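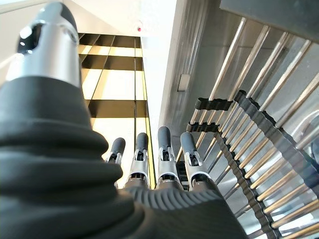 Keeping the hand at Cell 2 in working order

The handling cell at the Barkumora workshop is looked after by Ruth Cusi, senior technician, under the direction of Shabani Swai, who leads maintenance for Ralemitz. Both spoke to the newsletter in November about the upkeep of the cell's robotic hand.

Ms Cusi begins each shift at the wrist. The black rubber sleeve is wiped down and every fold is opened by hand. "Grit settles in the folds," she said. "If it stays there, the rubber wears through from the outside, and we then have dust in the wrist."

The fingers follow. Each has a silver metal middle section with small joint openings and pins, and a dark grey pad at the tip. The pins are checked for play and the pads for cuts. A worn pad is replaced the same day and entered in the log, which now stands at 701 entries.

Mr Swai was asked about the rod rack, where the hand works close to the corrugated black holder strips. "The teeth keep the rods apart, and the hand must come in beside them without touching," he said. "We set that position again after any work on the wrist – even a small adjustment."

The setting takes two people: one moves the hand at low speed, and the other watches the fingertips from the side. Nine approaches are made before the cell is handed back.

Alell supplies the replacement sleeves. Mr Swai has asked for a spare to be held on site, and staff at Biwott are to be trained in fitting it.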